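Finally made it up to the lookout at Wallitum in time for sunrise and wow, the colour on that ridge! I took 274 photos before breakfast and I'd happily go back tomorrow.

The track in from Irkville is 20 km of gravel, so leave while it's still dark. Go slow, there are wallabies everywhere.

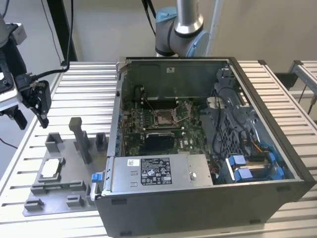 Best light was just after six, when the fog sat in the valley and only the treetops poked through — I forgot to press the shutter for a bit, just stood there grinning.

A wide lens is the obvious pick, but try a long one too. My favourite shot is one tiny bend of the river, zoomed right in.

Going back in September for the wattle. Bring gloves!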